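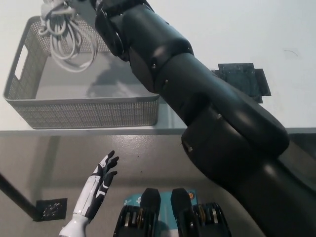

How a Savings Account Pays Interest

11/20/18 | By the Stidesico Learning Desk

Last updated in March

Search this site Enter a word Go

When you put money in a savings account, the bank adds a small amount to it from time to time. The added amount is called interest. This page explains where interest comes from, how it is worked out, and why two accounts with the same starting amount can end up with different totals.

What a bank does with deposits

Money that you put into an account is called a deposit. The bank does not keep your bills and coins in a box with your name on it. It writes down how much it owes you, and that number is your balance. The money itself goes into a much larger pool with everyone else's deposits.

The bank uses part of that pool to make loans. A loan is money given to a person or a business that must be paid back later. A family may borrow to buy a house. A bakery may borrow to buy an oven. Borrowers pay back the money they took, plus an extra charge for using it. That extra charge is also called interest, but here it flows the other way, from the borrower to the bank.

The bank keeps part of what borrowers pay. It uses this for its buildings, its computers, and its workers' wages, and to cover loans that do not get paid back. Another part goes to the people who made deposits. The rate paid to savers is usually lower than the rate charged to borrowers. The difference between the two rates is called the spread.

Principal, rate, and time

Three numbers decide how much interest you get.

The principal is the amount of money you start with.

The rate is the share of the principal that the bank pays you, written as a percent. Percent means "out of one hundred." A rate of 2 percent means that for every $100 in the account, the bank pays $2. Rates are nearly always given for one full year, even when the bank pays every month.

The time is how long the money stays in the account.

To find the interest for one year, multiply the principal by the rate. The rate has to be written as a decimal first, so 2 percent becomes 0.02.

Suppose a student at Lammers School has $204 in an account that pays 2 percent a year.

204 x 0.02 = 4.08

After one year, the interest is $4.08. The new balance is $208.08, as long as the student did not add any money or take any out.

Now suppose a second student has $417 in the same kind of account.

417 x 0.02 = 8.34

The interest is $8.34. Both students have the same rate. The second student gets more because the principal is larger.

Simple interest and compound interest

There are two ways to handle the second year.

With simple interest, the bank works out interest on the principal only. The first student would get $4.08 in the first year and $4.08 again in the second. The total interest would be $8.16.

With compound interest, the bank works out interest on the whole balance, including the interest it has already added. In the second year, the starting amount is $208.08.

208.08 x 0.02 = 4.1616

Banks round to the nearest cent, so this becomes $4.16. The total for two years is $8.24 — eight cents more than with simple interest.

Eight cents is a small difference. It gets larger each year, as there is more interest in the balance to earn interest of its own. Most savings accounts in the United States use compound interest. Many add to the balance once a month, and work out the amount owed each day.

Daily balances

In a month with 31 days, a bank that uses daily balances does the sum 31 times. Each day it looks at how much is in the account and multiplies that by one day's share of the yearly rate. At the end of the month it adds up the daily amounts and pays the total.

This means the date of a deposit matters. Money put in on the first day of March earns interest for nearly the whole month. Money put in on the last day earns very little before the month is over.

Taking money out works the same way in reverse. The amount you take out stops earning interest, and the rest of the balance keeps going.

Things that can lower the total

A fee is a charge for using the account. Some banks charge a monthly fee if the balance falls below a certain amount, called the minimum balance. If the fee is larger than the interest, the balance goes down even when you do nothing. Ask about fees before opening an account. Many banks have accounts for young savers with no monthly fee, though an adult usually has to sign for them.

Rates can also change. An ordinary savings account has a variable rate, which the bank may raise or lower. A certificate of deposit, or CD, usually has a fixed rate. The saver agrees to leave the money alone for a set time, and may have to pay a penalty — a kind of fee — for taking it out early.

Words used on this page

Balance: the amount of money in an account.
Deposit: money put into an account.
Interest: money paid for the use of money.
Principal: the amount you start with.
Rate: the percent paid or charged, usually for one year.
Spread: the gap between what borrowers pay and what savers get.

Try it yourself

The Minora worksheet has a blank table with columns for year, starting balance, interest, and ending balance. Fill in the first row with $100 and a rate of 2 percent. Copy each ending balance into the next row as the new starting balance, and round to the nearest cent every time. The Jindevska worksheet uses the same table with a deposit added at the start of each year.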